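Gripper swap, day 2

Right. Zemier jaws are off, the Varia ones are on. Took way longer than it should of, one screw was chewed and I had to go dig through the shed for a driver that fit. Colour me annoyed.

Same test as in May. Wooden cubes on the taped grid, pick one up, put it in the next square over, 12 goes per cube. Wrist camera on the whole time. Tape's getting ratty but I'm not redoing it halfway through a comparison.

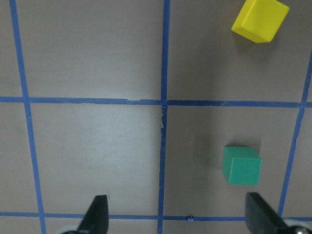 Varia opens nice and wide, so I can be a bit sloppy lining up. Zemier needed me nearly dead centre or it'd nudge the cube away. Green's the easy one, yellow I keep coming in crooked on. Dropped it 4 times. Probaly my approach angle and not the jaws.

Speed, no real diffrence. Noise, Varia wins by a mile. Price, ugh. $260 for the pair plus shipping.

Tõnu Kütt reckons I should try the Swai controller before blaming any hardware. Fair. He's lending me his on the weekend, so same cubes again then.

Need more blue tape.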